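Cable slack on a humanoid: a reach test before you trust the tidy job

Most advice on dressing robot cables comes from people who work on arms bolted to a table. A humanoid bends at the knees and the waist as well, so a cable that looks fine with the arms at its sides can pull tight the moment one hand goes high and the other goes low. I don't believe any cable layout, mine included, until it has been through the test on this page. It takes an evening in a shared workshop and needs no special tools.

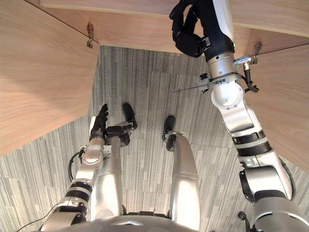
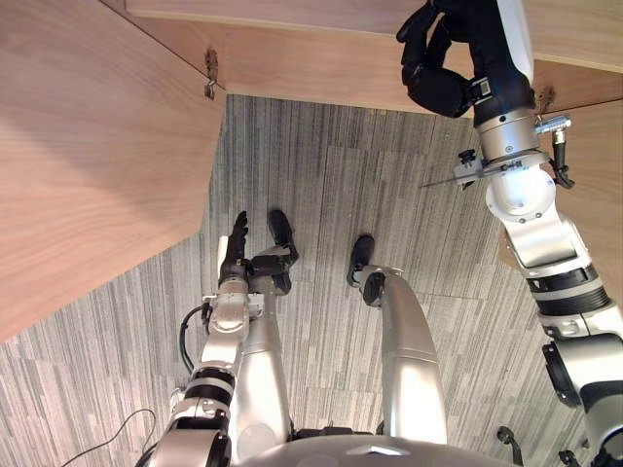
One hand high at the wood, the other low, both feet on the carpet.

What you need

A confined place to reach into. Wood panels are good because you can hear contact. Hook-and-loop ties, a roll of masking tape, a paint marker, a flashlight, and a second person with a hand on the stop button. Skip the zip ties for now. You will be moving everything at least once.

I used the Sendel wrist harness, which Hatatar sells for $218. It is decent wire. The instructions claim it is "pre-measured for full motion," and I'd like to know whose motion they measured.

Step 1. Mark the rest position

Power down. With the arms hanging, put a ring of masking tape on each cable where it leaves a clamp, and draw a line across the tape and onto the clamp. If the cable creeps later, the line will break and you'll see it.

Step 2. Do the slow reach

Run the arms at the lowest speed your controller allows. Send one hand up until the fingers are just short of the wood, then bring the other down near the floor. Stop there and look at the outside of each wrist with the flashlight. You want a soft loop at the joint. A straight cable is too short, and a loop big enough to put your fist through will catch on something sooner or later.

Switch arms and do it again. Left and right are never dressed quite the same, whatever the drawing says.

Step 3. Twist at the top

Hold the high pose and roll the wrist to both ends of its travel. This is where my first layout failed. The connector took the load that the clamp was supposed to take, and I had been quite pleased with that clamp. If the plug body moves at all, back the cable off and add slack below the clamp.

Step 4. Repeat it more than you want to

The forum wisdom is 19 cycles, and I can't find where that number came from. I ran 1000, in batches, with a look at the tape marks between batches. The marks held through the first few batches and then the elbow cable started to creep. A short test would have passed it.

Step 5. Check the floor

Follow every loose wire down to where it lies. A foot that shifts a little can pin one, and then the arm pulls against it. Carpet makes this worse, as wires don't slide on it the way they do on concrete.

Step 6. Now tie it down

Replace the hook-and-loop with permanent ties only where the marks never moved. Leave the rest alone.

About "strain relief" add-ons

Ritari makes a spring-loaded cable keeper that people swear by. I tried a pair and took them off. They hid the slack inside a housing where I couldn't inspect it. The Nwankwo clip is a bent piece of plastic and did the job for a lot less money. You may have better luck than I did, but run Step 4 before you say so.

Last revised 03/09/2026

Contact | Copyright, all rights reserved | Back to top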